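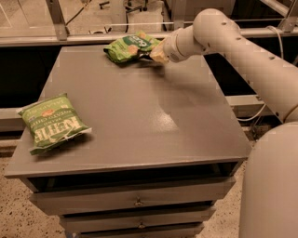 # Is a single arm plus a year of support worth 3,000 a month for a snack counter?

**posted by dullspoon, 2 Sep 2021**

We run a break room and a small grab-and-go counter for a building with 15 tenants. My boss came back from a sales visit in August convinced we should lease a robot arm from Woder to put snacks out and tidy the counter. The quote is 3,000 a month, and there's a separate line of 857 for "workspace preparation" that no one at Woder has explained to me in a way I can repeat to accounting.

I've asked for a list of what the arm can handle. I got a brochure. Our stock is mostly chips, some candy bars, a few boxed things. Boxes I can believe. Chip bags I have my doubts about, given how they crumple and slide.

What I need to know before the budget meeting:

- Does the monthly price usually include the gripper, or is that extra?
- What should I be asking about bags in particular?
- Has anyone gotten out of one of these leases early, and what did it cost?

I'm not against the idea. I just don't want to sign for something that needs a person standing next to it all day, when we already have a person.

## Replies

**hallway_nine**

I priced two of these last year, one from Jitero and one from Varma. Neither got past our purchasing office, so take this as a view from the paperwork side.

Gripper: ask, and get it in writing. Jitero listed it as a wear part, which meant the first one was in the price and every one after that was on us. The soft finger pads were another line again. Varma included it but wouldn't commit to a replacement time. If your arm sits dead for a week waiting on a finger, you still pay the lease.

Your 857 could be anything. With us, "site prep" was somebody coming out to bolt down a frame and look at the outlets. Make them itemize it. Ask whether you pay it again if the counter moves.

As for bags, don't accept a demo with their stock. Send your own, the same sizes and brands you sell, and ask them to lay it out badly. On a flat top with a few different packages the questions get more specific:

1. Can it pick up a chip bag that's lying flat, without a person propping it up first?

2. Can it deal with big bags, small bags and a candy bar in one run, or does someone change a setting in between? A Kettle jalapeño bag and a flat little candy wrapper ask for very different grips.
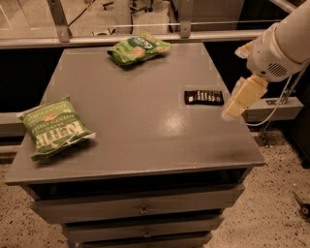
3. What happens when it drops one? Does it try again, stop and wait, or carry on as if it had the bag?
4. Who pays for crushed product? We got a long silence on that one.

Also ask what's under the counter. If they quote for "tabletop items," find out whether drawers count. Ours didn't, and restocking from drawers was half the reason we were looking.

**Notoma_fan**

Get Notoma instead, way better. Forget the lease, buy used.

**dullspoon**

Buy used from who, and who fixes it?

**Notoma_fan**

There are listings if you look. Fixing depends on the model

**quarterpastgray**

We did lease one, for a mailroom and not for food, so the objects were friendlier than yours. We left early. The contract said 3 months' notice, and then there was a removal fee nobody on our side had read. Look for the words "decommissioning" or "return to original condition."

I'd push for a trial before any of this. Ask for it at your site, under your lights. Our counter was shiny and the vendor kept bringing up glare as the reason for missed picks. Maybe it was. I couldn't tell you, but if they're going to say it later, have them say it before you sign, and have them price a mat or a new top while they're at it.

Budget some staff time too. The salesperson told us none. I kept a log for the first month and quit keeping it after I'd shown it to my manager. If you go ahead, put a line in for it, even a small one, so the overrun doesn't land on you.

And get the list. A brochure isn't a list. If Woder won't write down "chip bags" with sizes next to it, I'd read that as a no.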